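手持夹爪采集装置开合量漂移故障的定位与处理

课程项目报告(机器人系统综合实践)
提交日期:14/08/2022
执笔:Archana Rawat
硬件与标定:Uriel Gaete

摘要

本项目使用一对手持夹爪采集桌面收纳动作,用于训练双臂整理策略。采集进行到第5批时,回放检查发现左手夹爪的开合量读数与画面中的指间距离不一致,且偏差随采集时间单调增大。经排查,故障由编码器磁铁与转轴之间的微量打滑引起,软件端的零点自动修正掩盖了早期症状。本报告记录故障现象、排查过程、受影响数据的处理以及后续改进。文中同时记录一起与夹爪回弹有关的夹手事件,该事件与主故障共用一部分原因。

1 项目背景

课题要求在非实验室环境中采集整理类动作,包括将散放的小件物品放入盒内、将织物移到指定位置、把软包装物品并排摆放。采集场地为普通居室,桌面、光照和物品均不作统一布置。每段数据包含腕部视角图像、装置位姿和开合量三路信号,按统一时间戳对齐。

装置沿用上一届小组的Velholm结构:双指由连杆驱动,操作者扣动扳机使双指闭合,松开后由扭簧复位。指端装有弹性垫片。开合量由固定在扳机转轴末端的径向磁铁和磁编码器测得,经线性换算得到指间距离。数据记录程序为组内自编,代号Cidatbridge,负责读取编码器、打时间戳和写盘。

左右两只夹爪在机械上互为镜像,编码器型号相同,固件相同。以下分别记为L和R。

2 故障现象

第1至第4批数据在入库时仅做完整性检查,即核对图像帧数与开合量样本数是否匹配,未核对数值含义。第5批入库时增加了人工回放,由Uriel Gaete逐段查看。他在记录中写明三种异常:

(1)L夹爪双指完全张开时,读数低于标定上限;
(2)L夹爪夹住软质物品时,读数已显示为完全闭合,而画面中指间仍有物品;
(3)同一段内,前后两次完全张开的读数不相等,后一次更低。

R夹爪没有上述现象。

异常(2)对训练的影响最大。策略网络以开合量为动作目标,读数提前到达闭合值,会使模型学到过度闭合的指令。在实体机械臂上执行时,软包装被挤压变形,织物类物品影响较小。初期曾把这种表现归因于训练轮数不足,因此延误了对数据本身的检查。

3 排查过程

3.1 通信与时间戳

首先怀疑丢包。编码器以200 Hz采样,若串口缓冲区溢出,读数会滞后于图像。检查日志,L通道的序号连续,无重复和跳号。将L与R的数据线互换后重新采集,异常仍出现在L夹爪上,与通道无关。丢包假设排除。

3.2 换算系数

其次怀疑标定文件写错。对L夹爪重新做两点标定,标定后立即测量,读数与卡尺结果相符。连续开合一段时间后再测,偏差重新出现。若系数有误,偏差应在标定后立即存在,且不随时间变化。换算系数假设排除。

3.3 供电与磁场干扰

采集场地有家用电器,组内提出磁编码器可能受电机漏磁影响。将L夹爪静置,依次开关附近电器,读数无可见变化。另外,外磁场干扰应随位置改变而改变,与已观察到的单调漂移不符。该假设排除。

3.4 机械传动

在前三项排除后,检查集中到转轴末端。做法是用限位块将双指固定在完全张开位置,连续读取编码器,再取下限位块,扣动扳机,重新装上限位块读取。单次循环前后的差值很小,接近读数噪声;累积到2000次循环后,漂移已明显超出允许误差。

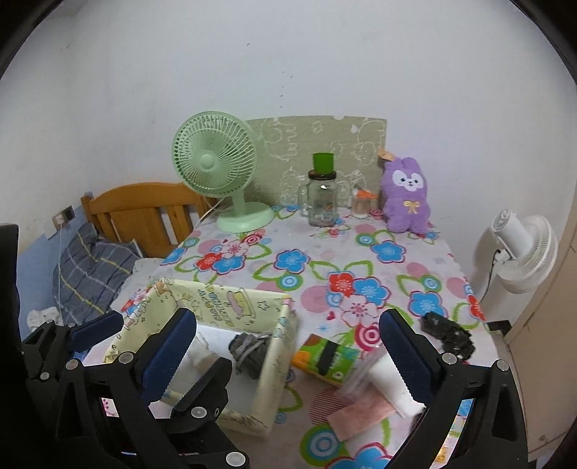
收纳任务中,夹爪需要反复完全张开以跨过盒沿,再闭合夹取形状不规则的软物。这一动作使扭簧在每次循环中都回到限位,冲击频繁,是打滑累积最快的工况。

上一届小组的人看过初稿后回复说,他们那时也遇到过张开值变低,当时的办法是每次开机重新清零,没有往下查;如果拆开的话,建议先看磁铁端面有没有胶,别急着换编码器。落款只有Ramasamy一个名字。

按此建议拆下L夹爪的端盖。磁铁依靠过盈配合压入转轴末端的打印件座孔,未涂胶。座孔内壁有沿圆周方向的擦痕,用镊子轻拨即可使磁铁转动。R夹爪的同一位置涂有环氧胶,磁铁无法拨动。两只夹爪分两次装配,L夹爪装配时漏掉了涂胶一步,装配单上也没有该项的签字栏。

4 原因分析

4.1 直接原因

磁铁与座孔之间没有可靠固定。松开扳机时,扭簧带动转轴快速回弹,到达限位后急停,磁铁因惯性继续转动微小角度。每次转动方向相同,因此误差累积而不抵消。

4.2 软件掩盖

Cidatbridge在启动时执行零点自动修正:操作者按提示将双指完全闭合,程序把该位置记为零。磁铁打滑后零位已经移动,但每次启动的修正又把它归零,所以每段数据开头的读数总是正常的。标定上限没有同时修正,程序也不比较本次零点与上次零点的差值。实际上,启动日志中保存了每次的原始零点,把它们按时间排列,漂移在第2批时已经可以看出。

4.3 管理原因

入库检查只看数量,不看数值。异常数据因此通过了四次入库,直到增加人工回放才被拦下。

5 夹手事件

在3.4节的循环测试中发生过一次夹手。操作者左手扶住连杆根部,右手取下限位块,扳机随即被误触,连杆收拢时夹住左手食指侧面。皮肤有压痕,无破损,当场停止测试。

事件原因有两点。第一,限位块的取放位置距连杆铰接处过近,取块时手指必然进入夹点范围。第二,测试时没有断开扳机,装置处于可动作状态。该结构没有电机,小组在前期的风险评估中将其定为无动力设备,未列出夹点。扭簧储能和连杆的增力作用在评估表中均无记录,此项评估需要重做。

处理措施如下。限位块加装长柄,手部不再靠近铰接处。取放限位块之前先插入扳机锁销。连杆内侧与手柄之间加装挡片,挡片不影响指端张开。操作说明增加一条:装置未插锁销时不得触摸连杆。

6 受影响数据的处理

第1至第5批共有3688段。处理分三步。

第一步,按启动日志中的原始零点计算各次启动之间的漂移量,对漂移量低于阈值的段直接保留。

第二步,对超过阈值的段进行补偿。补偿假设漂移在一段之内随循环次数线性增长,循环次数由开合量曲线的极值点统计。补偿后,以画面中双指完全张开的时刻作为校验点,张开值与标定上限之差应在允许范围内。

第三步,校验不通过的段剔除L通道动作标签,仅保留图像和位姿,可用于视觉部分的预训练,不进入策略训练集。

线性假设在多数段上成立,但在夹取较硬物品后立即快速松开的段上误差偏大。这些段回弹冲击强,打滑量并不均匀,没有找到合适的补偿模型,全部归入第三步。

原始文件未作改动。补偿结果写入单独的标签文件,文件头注明所用零点和版本号,便于以后重新计算。

7 修复与验证

L夹爪更换座件,磁铁端面与座孔用环氧胶固定,静置固化后装回。座孔另加一道平台,与带平面的磁铁托配合,即使胶层失效也不能自由转动。R夹爪同样更换为新座件,使两侧状态一致。

验证沿用3.4节的方法,同样做2000次循环。修复后L夹爪循环前后的张开读数之差落在读数噪声之内,R夹爪相同。随后在原场地重新采集收纳任务,回放中未再出现第2节所列的三种异常。

用补偿后的数据重新训练策略,软包装被过度挤压的情况减少,但没有消除。剩余部分与指端垫片的变形有关:垫片受压后,指间实际距离小于由转轴角度换算的距离,这一误差不在编码器测量范围内。

8 改进措施

8.1 软件

Cidatbridge启动时比较本次与上次的原始零点,差值超过阈值即拒绝开始采集,并提示检查磁铁。自动修正功能保留,但修正量写入每段数据的头部。启动步骤增加完全张开一项,上下限同时核对。

8.2 装配

装配单增加磁铁固定一项,由装配人和复核人分别签字。复核方法为用镊子沿切向拨动磁铁,不得有可见转动。

8.3 入库

每批抽取若干段做数值检查,核对张开值和闭合值在段首与段尾是否一致。该检查由脚本完成,不依赖人工回放。脚本放在Lilirden目录下,与入库程序一同运行。

9 遗留问题

扭簧回弹冲击本身没有减小。座件加固后磁铁不再打滑,但冲击仍作用于限位和铰接处的销轴,长期影响未测。曾试过在限位处贴橡胶片,完全张开位置因此变得不稳定,已取下。阻尼方案留待下一阶段。

垫片变形引起的误差需要在指端增加测量手段,或建立垫片的压缩模型。两种方案都未开始。

第1批数据中有一部分启动日志缺失,无法计算原始零点。这些段暂按第三步处理,待找到备份后重新计算。

附:分工

故障复现、循环测试和数据补偿由Archana Rawat完成。拆检、座件重新设计、挡片和锁销的加工由Uriel Gaete完成。入库脚本由两人共同编写,测试记录自5月起存于课程服务器的项目目录。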